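Morkero brings humanoid robot into office support work

Morkero has begun using a humanoid robot for routine fetching and storage tasks at its Ernmont office, where 311 people are employed. Drawer work beside the desks is among the first duties.

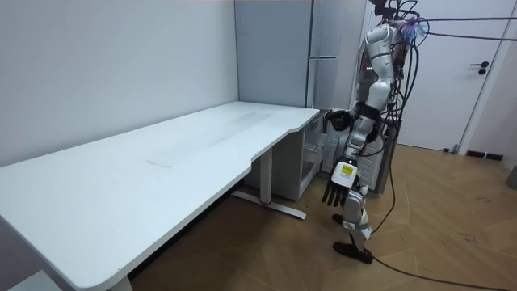
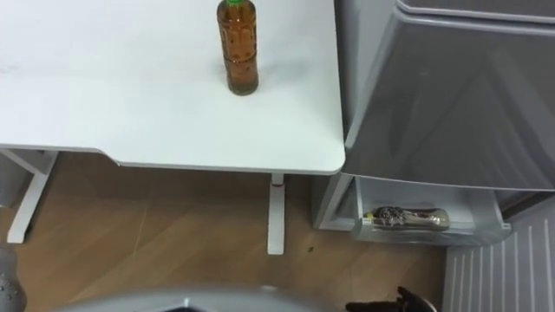

Effect on staff

No posts will be lost, the company said. Four office assistants will move to the visitor desk from February. Their supervisor, Charito Soriano, said staff had asked for clear rules on personal belongings left in shared drawers.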